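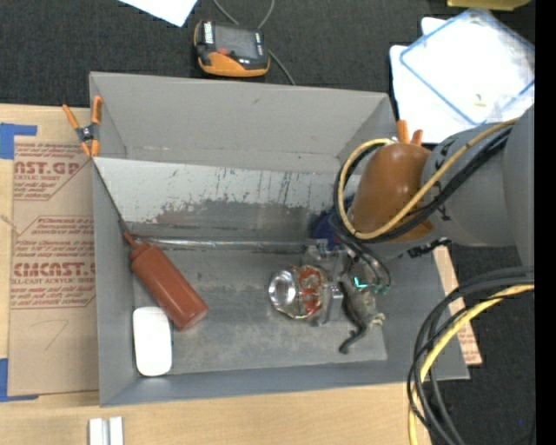 The gray bin, as of this morning. Bottle on the left, shiny thing near the middle, little gray critter to the right.

Home | Forums | Home & Tidying | Junk Drawers and Catch-Alls | New Posts | Log In

Thread: The everything bin! Who else has one?

vandham_peg
November 29, 2024

OK so I finally pulled the big gray bin out onto the table and I am having the best time with it. This is the one that lived at the bottom of the hall closet and caught whatever got tossed in over the year. I've already taken out most of it (so many rubber bands!) and I'm down to the last few things, and of course those are the ones I can't decide on.

What's left is the reddish-brown squeeze bottle with the pointy nozzle, a plain white rounded thing, something in clear and shiny packaging with red-orange curly markings, and the small gray animal. I love the animal. I have no idea where the animal came from.

My plan is to give everything a real home by the weekend and then use the bin for winter gloves. Tell me what you'd do with yours! Also, is the bin itself worth keeping? The inside is pretty scraped up.

okeke26
Oh I love these threads. Keep the bin!! Scratches inside a bin are just a bin doing its job. Mine looks like a cat lived in it and I've had it through two moves.

The squeeze bottle I'd put straight back in the kitchen. Those pointy ones are so handy. I use one for oil and one for pancake batter, and the kids think I'm some kind of genius when I write their initials on the griddle.

BoyangFu
Going to disagree on the bottle. If it's been in a closet bin with toys and who knows what, I wouldn't put food in it again. Craft glue or paint, sure. Great paint bottle with that tip.

okeke26
Hot soapy water exists, Boyang! Get a bottle brush into it and it's good as new.

BoyangFu
You can't get a brush all the way into the nozzle. I've tried. There's always something left up in the point.

tidy_marlene
Pipe cleaner. Fold the end over first so the wire doesn't scratch. You're welcome, both of you.

I'm more interested in the gray animal. Is it a mouse? I see a dark curved bit that could be a tail, and something tan on the other side that could be a foot. My vote is mouse.

vandham_peg
My husband also says mouse! I was thinking lizard because of the mottled look. We had quite a discussion over breakfast. It's going on the kitchen windowsill either way.

Peiyu Wei
Lizard for me, the way that end bends.

I did our bin back in July and what worked was sorting by room and ignoring what the stuff was. I put four paper bags on the floor, kitchen, bath, kids, garage, and whatever was in my hand went into a bag with no thinking allowed. The whole thing took 25 minutes and then I carried each bag to its room and emptied it there. It was so satisfying I went and did my sister's.

tidy_marlene
See, I could never do the bags. I tried it and the bags sat in the hallway for a month and then I had four junk bins! I have to walk each item over one at a time. Slower, but it's done when it's done, and I get my steps in.

Peiyu Wei
Ha, OK, fair. The bags only work if you empty them the same day. I should have said that.

vurkitz
What's the white thing? Soap?

vandham_peg
I'm going to leave you all guessing until I've had another go at it with my glasses on. I've been saying "the white thing" for a week.

vurkitz
Soap case, then. Final guess. And the shiny one with the curls, I say snack. If it's a snack please check the date before anybody opens it.

BoyangFu
Seconded on the date. I once found a granola bar in our bin that you could have shingled a roof with.

okeke26
What about gloves AND hats in the bin? We do gloves in a shoebox inside the big bin, hats loose around it, and scarves on top so you can grab one on the way out. I clipped the pairs together with clothespins last winter and we only lost one glove all season, which for this house is a miracle.

vandham_peg
Clothespins! Yes! I have a whole bag of them doing nothing. And you've talked me into keeping the bin, scrapes and all. I'm going to wipe it down with a little baking soda paste and see if any of the marks lift.

tidy_marlene
Don't scrub too hard, baking soda can dull a smooth finish. Try a corner first.

vandham_peg
Corner first, got it. Bottle is soaking in the sink with a pipe cleaner standing by. Mouse or lizard poll is still open if anyone else wants in.

Views: 1,214

Related threads
- Celtley shelf baskets: which size for a narrow closet?
- Glove and hat storage with no mudroom
- Getting old labels off squeeze bottles
- One bin per kid, or one bin for everybody?
- Show us your worst drawer (photos welcome)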